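July 27, 2020

Morning

Menaka called before breakfast to tell me the sandstone course from Nuven will "change how I look at the ground." Twelve lessons, 300 dollars. I said I already look at the ground plenty, I have bad knees. She signed up anyway and sent me her login so I could judge for myself.

Lesson one is mostly a man talking over slides. He says every band in the rock is a story. Maybe so, but he didn't tell any of them - he just said "iron" a lot and moved on to the next color.

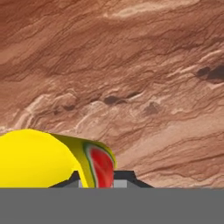
Afternoon

Walked out to the cut behind Barkville to test my new education. Gray dirt, a shopping bag, four kids on bikes. If there's a story in that bank I couldn't read it. Imtiaz claims there used to be a quarry there, but Imtiaz also claims he once sold a truck to a senator.

Lesson two is on "feeling deep time." I gave it nine minutes and then did the dishes. Menaka wants to drive to Zamidora to see real cliffs. I said I'd think about it, and I suppose I will. Need to get the tire looked at first.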